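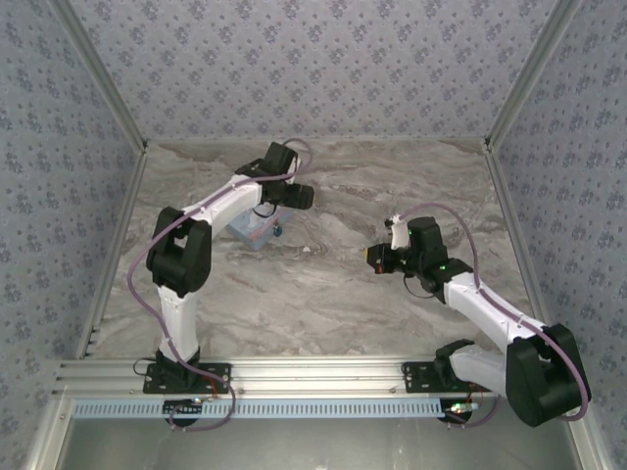
Marbled work surface with beige, gray and brown veins, and a pale blue box on it.

I keep reading that a stone-look surface "hides everything," usually from people selling one. It does hide crumbs. It also hides the crumbs you meant to wipe up, along with earring backs, tiny screws and anything else in a brown or beige mood. I lost a picture hook on mine for most of June.

So, some tips, with my doubts attached.

Use a box with a bit of color. Pale blue shows up well against gray and brown veins. A clear box vanishes, and a brown one is worse. Partly see-through is a fair compromise if you want a hint of what's inside, though I would still label it.

Put small things in the box, and do it before you sort them. Trinkets left next to a box have a way of staying next to it. The popular advice is to make piles first – keep, fix, give away – and I have never seen a pile survive supper.

Check for grit with a flashlight laid flat on the surface. Turn off the overhead light and look along the beam. It takes 15 seconds and finds more than your eyes will at noon.

Skip the special stone spray until you know what you have. A lot of stone-look tops aren't stone, and the maker's care sheet beats any label that says "safe on all surfaces." I paid for a bottle of Mushi and couldn't tell its half of the counter from the half I did with dish soap and a damp cloth. Dry it afterward or you'll get streaks either way.

Leave the middle clear. I resisted this one for years as magazine talk, but Akinyi Lukumay talked me into a week's trial and I gave in after four days. Supplies go along the edges, work goes in the center.

Flowered walls behind a work area are a matter of taste. If yours is paper or fabric, test any cleaner on a corner first, and don't believe the word "wipeable" until you've wiped it.

As for the Fleston drawer dividers everyone recommends, I measured my drawer twice and they still didn't fit. Cut-down cereal boxes did.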